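We use cookies to keep you signed in. Accept / Manage

Barbara Szczepańska
Filed under: Old PCs, Fixing Things

Okay, new project and I am so happy about it! Got an old desktop tower for 9 bucks, and I'm turning it into a music box for the den. Thread as I go.

2/ First thing I always do is lay the tower flat and take the side off. So much easier than working upright with a flashlight in your teeth (I did that for years).

3/ I love the blue bits in these cases. Blue clips down the expansion slots, a blue handle on the drive. Somebody thought about the person who'd be in there later!
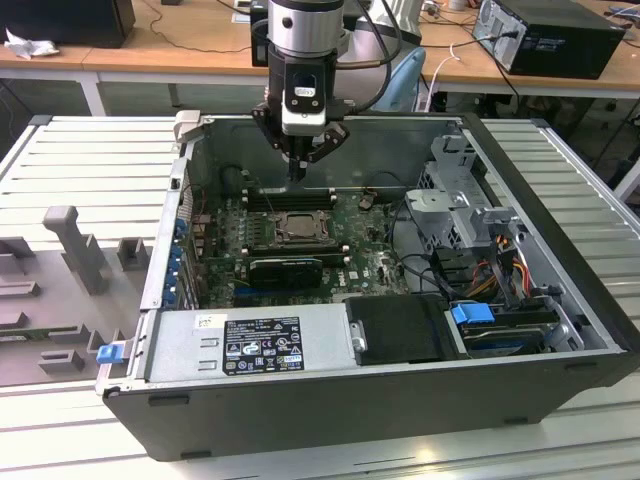 4/ No memory in it and no processor, so those are the shopping list. Shinji Morikawa has a drawer of old sticks and says I can dig through it tonight – best kind of evening.

5/ The graphics card stays in for now. It's way more than a music box needs, but I want to see if it still works before I decide.

6/ Please be gentle around an empty CPU socket, by the way. I keep a jar lid nearby for screws so none of them go rolling across the board.

7/ Music library is around 400 albums, most of them ripped back when I had the patience. Plan is to copy them onto the hard drive that's in there, if it's healthy – fingers crossed.

8/ Off to the drawer! If you have a favorite simple music player for old machines, send it my way, I'll try every one.

Last updated: February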